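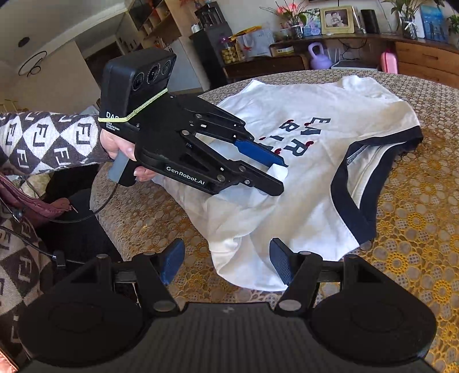
CURKSTEAD, Feb 14, 2026 - We've switched off the table-folding mode on every Otutex home folder in use, and I wanted you to hear why from me before you got it second-hand from a neighbour! The short version is that our machine, the one we've all been calling the Tarawneh after the street it was built on, can take hold of a tablecloth along with the shirt it's supposed to be folding, and then it keeps pulling. A white T-shirt spread over a lace cloth, with a little fold of it pinched up between two jaws, is as ordinary a bit of laundry work as you could ask for, and it's just the sort of job where our folder has been getting it wrong. No one has been hurt. A teapot, a vase and one very nice fruit bowl have been broken, and we're paying for all of them.

My name is Hanan Salameh and I look after customers at Otutex, so if you own a Tarawneh we've probably spoken. I'm writing this one myself, with the engineers reading over my shoulder (hello, Fares).

What happened

We have 38 folders out in people's homes around Curkstead. Between them we've had three reports of what we're now calling a double grab. The arm comes down on a shirt, closes, and picks up whatever is lying underneath as well. On a bare table that can't happen. On a cloth with an open pattern it can, and lace is the worst of the lot, as the tips can catch in the holes.

That would be a nuisance and no more if the machine let go. It's meant to. There is a limit on how hard the arm may pull, and once it reaches that limit it should stop, open up and beep at you. In all of the reported cases the arm slowed down, carried on, and dragged the cloth towards itself with everything that was standing on it.

The first report reached us as a note about a "jerky" fold and I'm sorry to say we filed it as a settings problem. It should have gone straight to Fares Khalaf, our safety engineer. It sat in my team's queue instead, and that part is on us and nothing to do with the robot.

What we found

Fares and Nikola Głowacki took a machine back to the workshop and set about making it misbehave, which involved buying up a frankly silly amount of second-hand table linen. They ran 2,525 folds on different cloths, some with the shirt laid flat and some with it left rumpled, and they got the double grab often enough to see what was going on.

It comes down to the stop limit being set by the wrong thing. When the folder starts a job it gives the garment a small tug and works out from that how heavy and how stretchy it is. The pull limit is then scaled to suit. If the tips already have hold of the cloth at that first tug, the machine decides it's been handed something big and heavy, a wet bath towel for instance, and it allows itself far more pull than a T-shirt ever needs. So the limit was there and it was working, it had just been set much too high.

"We tested the stop on shirts and we tested it on towels, and it passed both," Nikola says. "What we never did was put a shirt on top of something that could be picked up with it. All of our test tables were bare. I've got a lace cloth on my own kitchen table at home, so I do feel a bit daft."

The soft pads on the jaws were the first thing we suspected, and a few of you have asked about them. Our pads come from Plostik, and we checked them for wear and for stickiness. They were fine and they are staying as they are.

What we've done already

Folding on tables is turned off on every machine as of this morning. If your folder is connected at home it has already changed over, and you'll see "tray only" on the little screen. If it isn't connected, please unplug it for now and ring us - Hadi Chidiac will come round and do it in person. Allow 20 minutes for the visit. Please don't try to get table mode back with an old settings card, even if you've kept one in a drawer.

The tray that came in the box is safe to use. It's hard and smooth, so there's nothing for the jaws to pick up by mistake. If yours has gone missing we'll bring you another.

What happens next

The repair is in two halves. First, the pull limit for table work becomes fixed and low, whatever the machine thinks it's holding. Second, before it folds anything, the arm will lift the garment a short way and wait. If something is still stretching back down towards the table, it opens its jaws and asks you to have a look. It makes each fold slower, and I know some of you will grumble (I grumbled!), but I'd take slow over another fruit bowl.

We've also asked Balthasar Kälin, who has no stake in Otutex and has checked lifting gear for most of his working life, to go through the new stop from scratch. He has our full test records, including the embarrassing bits. Table mode will stay off until he signs it, and our hope is to have it back with you in May. If he wants longer then it'll be longer.

"I asked them for the failed runs first," says Balthasar. "They sent those over the same afternoon, with the fabric samples in a carrier bag."

If you've had a breakage, or even a fold that felt a bit off, do please tell us. A tug on the cloth, a glass that wobbled, a beep that came late, we want all of it. You don't need a receipt or a photo. Ring the Otutex customer line on the card inside the lid and ask for Hanan, or drop in at the workshop on Tarawneh Street, Curkstead, where the kettle is usually on.

Notes for editors: Fares Khalaf and Nikola Głowacki are both available for interview, and the full test log can be read at the workshop on request. Please go through Hanan Salameh at Otutex.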